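Keeping forks and spoons bright

Posted 2/4/23

In my kitchen the knives get all the care and the forks get none. I was the same for years, until I took a fork to the window one morning in November and saw how dull it had become. Since then I follow a small routine, and it takes me five minutes after dinner.

Wash the forks by hand when you have time. Use warm water and a soft brush, and go between the tines from both sides. Egg and rice like to stay there, near the place where the tines begin. Do not use steel wool, it leaves fine lines that you will never get out.

For gray spots, mix two spoons of baking soda with a little water. Rub this paste along the length of the handle, not in circles, then rinse very well. White vinegar is also good for the rainbow marks - I pour 200 ml in a tall glass and let the forks stand in it for three minutes, tines down.

Dry them at once with a cotton towel.

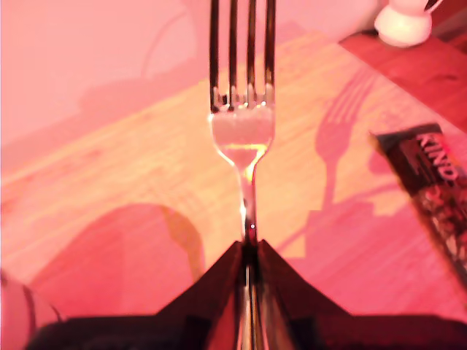 Hold the fork by the thin part of the handle when you polish the head, so your fingers leave no prints on the clean metal. Turn it slowly under a lamp, and the spots you missed will show themselves between the shiny places. My towel is an old one from Busley, washed so many times that it gives no lint.

Put the forks in the drawer only when they are fully dry. If your drawer smells of wood, leave it open for one night.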